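11 août 2026, carnet de l'atelier

La simulation de la cellule tourne enfin sur mon poste, avec les deux bras, leur support noir et les trois blocs sur le plateau !
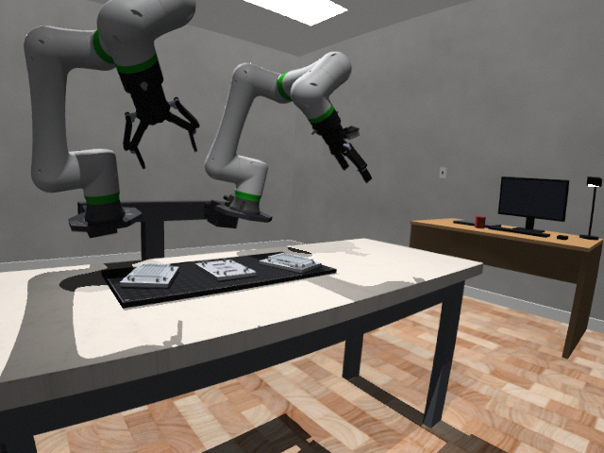

Ce qu'il reste à chiffrer

Les bras, c'est réglé : le devis de Sosari tient jusqu'en mars et Aliki l'a déjà validé. Restent les pinces. Pritton propose une paire de doigts de rechange à 700 euros, Makis trouve ça cher, moi je les prendrais tout de suite (un doigt tordu en pleine série et on perd la journée). Pour la table, j'hésite encore. Plateau blanc comme dans le modèle ? C'est joli, mais Dede préférerait du gris, moins salissant.

Les blocs d'usinage, on les fera nous-mêmes. Délai annoncé par Tillora pour le support : 9 semaines. Long ! Du coup je commande avant le reste, quitte à revoir l'écartement des platines ce soir dans la simulation.

J'ai passé l'après-midi à déplacer le plateau de quelques centimètres et je n'ai pas vu l'heure. Demain, appeler Sosari pour les câbles et demander s'ils livrent à l'étage.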